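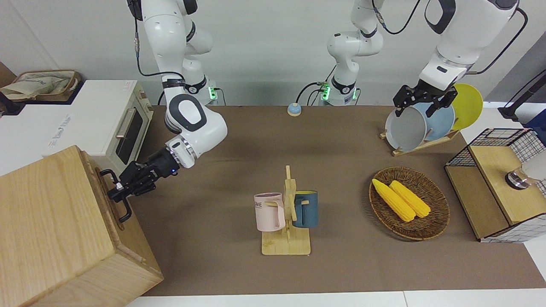 What does it mean when lumber is sold as kiln-dried?

Kiln-dried lumber has been brought to a target moisture content in a heated chamber where temperature, humidity and airflow are controlled. The term alone does not say what the target was, how evenly the load reached it, or whether the drying stresses were relieved at the end. Those three items have to be stated separately, and on our paperwork they are.

About Levwood

Levwood is a contract drying company. We dry hardwood lumber for sawmills, furniture shops, flooring makers and people who have had a tree milled and need the boards brought down to a usable moisture content. We do not saw logs and we do not buy or sell lumber. Everything in the yard belongs to a customer and leaves with the same customer.

The company was started by Tarmo Žukauskas, who had worked as a kiln operator for a flooring mill and then as a lumber inspector. He bought the Famley yard with one working kiln and a boiler that had been shut down for several winters. The boiler was rebuilt and is still in service. Tarmo runs the drying side of the business and signs the report for every charge.

Where we work

We have 2 sites. Famley holds the kilns, the boiler, the stacking shed and the office. Iluvo is an open air-drying yard on higher ground with steady wind, used mainly for white oak and for thick stock that should lose its free water slowly before it sees any heat.

Lumber delivered to Famley that needs air drying is moved to Iluvo on our own truck. The transfer is listed on the invoice as a separate line. Customers who prefer to deliver straight to Iluvo can do so by appointment, and the charge is then dropped. The gate at Iluvo is locked unless a delivery is booked.

Equipment

There are 4 kilns at Famley. Three are steam-heated conventional chambers with overhead fans that reverse direction on a timer. Reversal matters in a wide load. Air picks up moisture and loses heat as it crosses the stack, and boards on the exit side dry more slowly than boards on the entry side. Changing direction keeps the two sides closer together.

The fourth kiln is a dehumidification unit with a smaller chamber. It runs at lower temperatures and is used for small lots, for figured maple where color is the main concern, and for single slabs. It has an electric heater for the sterilization step, which the compressor alone cannot reach.

Steam for the conventional kilns comes from a boiler fired on planer shavings and sawdust bought from mills nearby. We keep an oil burner as backup and test it every January, when the boiler is down for inspection. No conventional charges are started until the inspection certificate is posted. The dehumidification kiln stays in use through that period.

Control and logging are handled by a system we call Purba. It was written in-house and does a limited job: it reads the dry-bulb and wet-bulb sensors, records sample board weights as the operator enters them, and holds the set points until the operator changes them. It does not move a charge to the next schedule step by itself. A person weighs the sample boards and makes that decision.

How a charge is dried

Incoming lumber is sorted by species and thickness. Mixed thicknesses are not dried together. Stock marked 8/4 takes much more than twice as long as stock marked 4/4 of the same species, and a schedule that is safe for the thick boards leaves the thin ones sitting in the kiln long after they are done.

Boards are stacked on dry stickers of uniform thickness, with each sticker directly above the one below. Stickers out of line put a bend in the board, and the bend stays after drying. Ends are coated if the mill has not already done so. End coating works best on fresh-cut wood, so we ask mills to do it the same day the log is opened. Once end checks have started, coating slows them but does not close them.

Sample boards are cut from the wettest and slowest-drying material in the load. A thin section is taken from each end of the sample, weighed, dried in a laboratory oven until the weight stops changing, and weighed again. The difference divided by the oven-dry weight gives the moisture content. From that figure we calculate the oven-dry weight of the whole sample board, and from then on its moisture content can be followed with a scale.

The early part of the schedule is the slow part. When wood is green, the surface can dry and try to shrink while the core is still full of water. If the difference is too great, the surface checks. The wet-bulb depression is kept small until the wettest samples have lost a third of their starting moisture. After that the humidity is lowered in steps, and the temperature is raised later, once the core can take it.

For interior use our standard target is 8 percent. Customers in dry climates sometimes ask for less, and timber-frame and outdoor work is usually left higher. We write the target on the intake form before the charge is loaded and do not change it partway through without a signed note.

At the end of the schedule the charge goes through equalizing and conditioning. Equalizing holds the driest boards where they are while the wetter ones catch up. Conditioning raises the humidity for a set period so that the compressed core and stretched shell can relax. Lumber that skips this step may measure correctly and still pinch the saw when it is ripped. We cut prong sections from each charge to check for remaining stress. If the prongs turn in, conditioning is repeated.

Insects and pitch

Every charge is held at sterilizing temperature long enough for the center of the thickest board to reach it. This kills powderpost beetle larvae and eggs present at the time. It gives no protection afterward. Dried lumber stored next to infested material can be infested again, and we do not accept previously used stock into the dry shed for that reason.

Pine and other resinous species are dried only by arrangement. Setting pitch calls for higher temperatures at the end of the run, and the residue has to be cleaned out of the chamber before a hardwood charge goes in. The cleaning time is billed.

Records

Each charge gets a number and a file. The file contains the intake form, the sample board weights, the sensor log, the final moisture readings with the position of each board tested, and the stress test result. The customer receives a copy with the lumber. Files are kept for as long as we stay in business.

We use them. Charge 774 was a load of red oak that came out with honeycomb in the thicker boards, which shows as internal splits that cannot be seen from the face. The log showed a wet-bulb wick that had dried out overnight. A dry wick reads too warm, so the controller believed the air was more humid than it was and kept the vents open. The customer was paid for the loss. Wicks are now changed before every charge, and Purba raises an alarm if the two sensors come closer together than the set points allow. The report for that charge is available to anyone who asks.

Moisture meters

Many of the calls we receive are about meter readings that disagree with our report. Pin meters measure electrical resistance and need a correction for species and for wood temperature. Boards straight from a cold truck will read low if no temperature correction is applied. Pinless meters respond to density as well as to moisture, and they read high on dense boards unless the setting is changed. Let the lumber reach shop temperature, set the species, and take readings well away from the ends. If the figures still disagree, send us a cut section in a sealed bag and we will oven-test it at no cost.

Storage after pickup

Dried lumber takes on moisture again in an unheated building. The change is slow in a tight, solid-stacked pile and faster in a pile still on stickers. Customers who cannot move their lumber into a heated space right away are advised to have it dead-stacked and wrapped at our shed. Stickers should be put back only when the boards are in the room where they will be used.

We hold finished lumber for two weeks without charge. After that a daily rate applies, as given on the price sheet.

What we do not do

We do not grade lumber, and our reports should not be read as a grade certificate. We do not dry treated wood, painted wood or anything with unknown metal in it. Slabs with bark are accepted, but the bark may come off in the kiln and we do not reattach it. We do not give a fixed completion date for white oak over 4/4. An estimate is given at intake and updated when the samples reach fiber saturation.

Contacting the yard

The office is at the Famley site, to the left of the scale. Please call before delivering, and have the species, thickness, total board footage and sawing date ready. If the lumber has been air drying already, tell us where and for how long. Samples for testing may be left in the box by the office door with a name and phone number on the bag.

Page last revised Nov 25, 2024.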